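LEKOTA HOUSEHOLD TESTING QUESTIONS "ALL-DAY COLD" CLAIMS ON LUNCH BAGS

LEMBRIDGE, Wed 15 May. Lekota, the household testing group, today asked makers of insulated lunch bags to show their work. Six popular bags were checked in April, and all six carried some version of the promise "keeps food cold all day." Only three of the makers could say what "all day" meant.

One told us it meant eight hours. Another said it depended on the customer's day. Polutico, whose bag has the boldest label of the lot, sent a brochure.

"A number on a hang tag should come from a thermometer," said Pascal Wunderlich, who runs the tests at Lekota. "I asked what room the bag was in, how full it was and whether there was an ice pack. I got a lot of adjectives back."

Lekota also surveyed 1506 people who pack a lunch for work or school. Nearly half said they leave out the ice pack when the label promises all-day cold. We doubt that is wise with chicken salad.

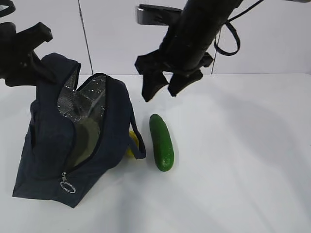

Foil is the part shoppers seem to trust most, and we would like them to trust it a little less. A shiny layer says very little about how thick the padding behind it is, and few labels mention padding at all. The crinkled silver lining in the navy bag shown with this release looks the part, but looks won't tell you how long a cucumber stays crisp in there. Nor does a lining help much while the zipper is open.

Itent, which makes two of the bags, says it will reword its labels. We will believe it when we see them in stores.

The full results are available from the Lekota press desk on request.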